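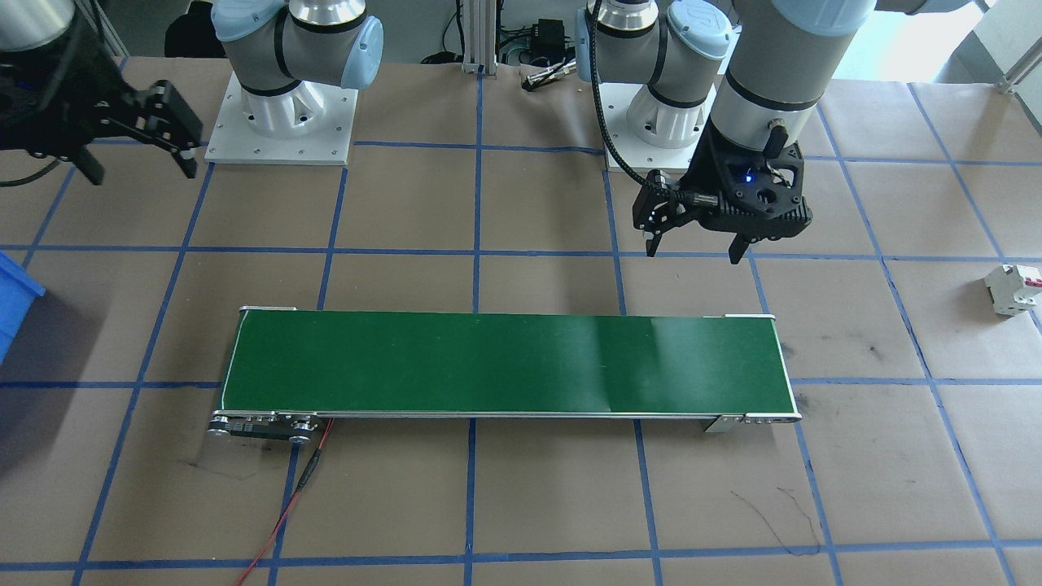

Halldóra Hjaltested has packed and sorted small parts on shop floors for most of her working life. Now she tests sorting cells at Onik, where two arms share one belt. I asked her whether they could take over her old job.

"Parts of it," she said. "If everything is the same size and comes down the belt one at a time, fine. Mix the sizes and I would still hire a person."

Her last long trial was in May. The cell handled 685 pieces and stopped 16 times for help. Most of the stops came from two parts touching each other. "A new hire sorts that out before lunch on the first day," she said. "You push them apart with your thumb."

She doesn't expect that to stay hard for long. Handing things from one arm to the other bothers her more. Each arm has to know where the other one is, and the simplest fix is to make one wait. "Then you paid for two arms and you're using one - my manager noticed that pretty fast."

Her colleague Lærke Baldursdóttir, who came over from Michalski, works on household chores. She was less hopeful. Folding a towel took her last setup 4 minutes on a good run, and the towel had to start out flat.

"People ask me about laundry and dishes," Baldursdóttir said. "I tell them to look at how a kitchen changes in one evening. A belt stays where you bolt it down."

Would she have one at home? "To carry things, maybe. I wouldn't let it near the glasses yet."

Hjaltested said she would take one for the recycling. The next trial at Onik uses 40 mixed parts, and she has asked for the soft ones to be left in.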